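Household Operations and Domestic Care
Unit 7: The Refrigerator and the Floor Around It
Course handout – to be read before the Thursday practical

Purpose of the unit

This unit covers the refrigerator as a working station in the home kitchen: where it stands, how its door opens, what is kept inside it, and how the floor in front of it is protected and cleaned. Students who completed Unit 6 will already have studied dry storage and shelf labeling. The present handout assumes that material and refers back to it where necessary.

By the end of the practical, each student should be able to carry out a complete refrigerator check, record the findings on the station sheet, and leave the surrounding floor in a condition fit for inspection. The practical counts toward the domestic care grade and may be repeated one time only.

Terms used in this handout

Door swing: the area of floor over which the refrigerator door passes between its closed and fully open positions.

Working side: the side on which a person stands when loading or unloading the shelves. It is normally the side away from the hinges.

Landing surface: the nearest table or counter on which items can be set down while the door is open or while shelves are being cleaned.

Skirting line: the strip of floor where the floor covering meets a wall, a column or a fixed cabinet.

Holding time: the period for which food remains outside the refrigerator during cleaning.

1. Placement of the refrigerator

In a large kitchen the refrigerator can usually be given its own wall. In an apartment, the kitchen and the dining area often share one room, and the refrigerator must be placed with the table in mind. The teaching apartment at Riihimäki was laid out on this principle, as were most of the floor plans in the Holari planning folder used in Unit 2.

Three points are to be settled before a refrigerator is moved into position. The first is the door swing. The door must open far enough for drawers and shelves to be pulled out completely; a door that stops against a wall or a chair will leave the lower drawers unusable. The second is the landing surface. A person carrying a full dish should not have to turn more than once between the shelf and the place where the dish is set down. The third is ventilation. The clearances given in the manufacturer's instructions apply to the back, the top and both sides, and they are not to be reduced in order to gain space for a cabinet or a broom.

Students drawing floor plans should show the door swing as a quarter circle and mark the working side with a small cross. Plans without the swing marked will be returned. Chairs should be drawn in the position they have when someone is seated, as a chair pushed under the table gives a false idea of the space available.

2. The door, the handle and the seal

The door is the part of the refrigerator that is touched most often and, in many homes, cleaned least. A brushed metal surface shows finger marks near the handle and at the height where children push the door closed. It should be wiped with a soft cloth and warm water containing a little dish soap, always along the direction of the brushing, and dried at once with a second cloth. Scouring pads and abrasive powders leave permanent scratches and are not permitted in the practical.

Handles are cleaned on the back as well as the front. The student should pass the cloth behind the handle and draw it along the full length twice. Where a handle is recessed or set along the edge of the door, a folded corner of cloth will reach the groove.

The seal is checked by closing the door on a strip of paper and pulling gently. The paper should be held with even resistance at the top, at the middle of each side and at the bottom. If it slides out freely, the seal is first cleaned and the test repeated. Food residue in the folds is the most common cause of a weak seal, and a seal should not be reported as faulty until it has been washed and dried.

The door is opened by its handle and closed with a flat hand. It is not to be left standing partly open while the student writes on the station sheet.

3. The floor in front of the refrigerator

Drips, crumbs and scraps of packaging collect in front of a refrigerator more quickly than almost anywhere else in the kitchen. A mat protects the floor covering and gives a softer standing surface, but it also hides what falls on it. Dark mats with a slightly fuzzy surface hold fine crumbs well, and a quick glance from standing height is not sufficient to judge whether they are clean.

The relation between the door, the mat and the dining table should be studied in the photograph before students begin their own plans. 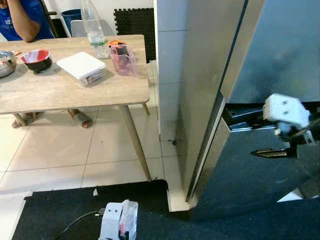

Figure 1. Refrigerator with the door partly open, black floor mat, white tiled column and dining table.

Students should note the white scrap of paper on the mat, near its upper left edge, and the small dark speck at the base of the column. Both are easily missed by a person whose attention is on the shelves. The light floor tile makes the speck easier to find than it would be on a darker covering; on the mat, pale scraps stand out and dark crumbs do not. The color of the surface therefore decides which kind of debris will be overlooked, and the check must be made with this in mind.

The column also deserves attention. A squared corner between two areas of a room has a skirting line on each exposed side, and a wide broom will pass both without reaching the angle. The angle is swept first with a hand brush, then the open floor with the broom. Wall tiles are wiped from the top downward, and the grout lines are brushed only when wiping has failed to clean them.

Table legs that slope outward require a similar approach. The foot of such a leg stands farther out than the shape of the tabletop leads one to expect, and both the broom and the student's own foot may strike it. When drawing a plan, mark the point at which each leg meets the floor as well as the outline of the top.

4. Procedure for the practical

The work is carried out in pairs. One student handles the food and shelves; the second handles the door, the floor and the record. The roles are exchanged after the first station.

Clear the landing surface and wipe it. Lay out two clean cloths, the insulated box and the station sheet.

Read the refrigerator thermometer before any food is removed and enter the reading.

Empty one shelf at a time, beginning at the top. Place chilled food directly in the insulated box. The holding time for a single shelf is not to exceed 10 minutes.

Check the date on each package. Food past its use-by date is set apart and shown to the instructor before it is discarded. Opened containers with no date are treated in the same way.

Wash the shelf, dry it and return the food. Raw meat and fish go on the lowest shelf in a closed container. Cooked dishes are placed above them and covered.

Clean the seal, the inner face of the door, the handle and the outer surface, in that order.

Pick up loose scraps from the mat by hand. Lift the mat by its two far corners, folding it toward the center, and carry it outside or to the utility room to be shaken. It must not be shaken over the tiles.

Sweep the skirting lines, then the open floor. Mop if the instructor so directs, and return the mat only when the floor is completely dry.

Read the thermometer a second time after the door has been closed for half an hour, and sign the sheet.

5. Common faults observed in earlier groups

The following remarks are taken from the station sheets kept by the course instructor, Kalevi Mäkelä.

Shelves taken straight from the refrigerator were placed in hot water. Glass shelves must first reach room temperature, as they may otherwise crack.

The mat was returned to a damp floor. Moisture held under a mat leaves marks and, in time, an odor.

The outer surface of the door was cleaned before the inner face, so that drips had to be wiped away a second time.

Items were stood on the floor beside the open door for want of space on the table. The landing surface should be cleared before the door is opened – a table that is already set does not serve the purpose.

The sheet was completed from memory at the end of the session. Entries are to be made at each step.

6. Preparation and written work

Students should read the chapter on cold storage in the Skurkik household manual and bring a pencil, a ruler and an apron. Long hair is tied back, and shoes must have closed toes.

For the written assignment, draw a floor plan of a kitchen known to you, showing the refrigerator, the door swing, the working side, the landing surface and every skirting line within one step of the door. Add one page of text describing where debris is most likely to collect and how it should be removed. The plan is handed in at the practical, together with the signed reading record from Unit 6. Students who have not yet received their station number should collect it from the course office in Room 482 before the session begins.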